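I started learning bass in February, at 179 dollars for a used Konix short scale and a small practice amp. I had played clarinet in school and could still read treble clef. Bass clef took me most of the spring.

For the first few weeks I used the Sorkinel app. It has 354 short lessons and I got through a good part of them, but I was getting into bad habits with my left hand and the app had no way of telling me. My wrist was bent too far and my thumb kept creeping over the top of the neck. After that I signed up for lessons at Bravo, which has two rooms over the print shop on my side of town.

Lessons are 45 minutes. We spend the first part on scales with a metronome, set slow, and the rest on whatever song I picked. Right now that's an old soul tune with a line that hardly leaves the first five frets. I can play it clean at home and then fall apart in front of the teacher, who says that's normal and has me start again from the second verse.

I changed strings last month. The flatwounds from Zaltetti are quieter under the fingers and I like the duller sound. They cost more than rounds, and the E string needed a couple of days before it held its pitch.
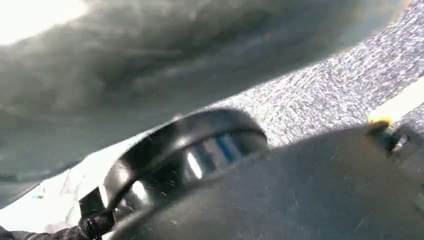
Do you need to read music to play bass? Most people get by on chord charts and a good ear, but reading helps if you want to join a pit band or a church group.

I'd like to try the pit band at the community theater next winter. Until then I'm working on the F major scale in two positions, and the shift up to the second one is still rough.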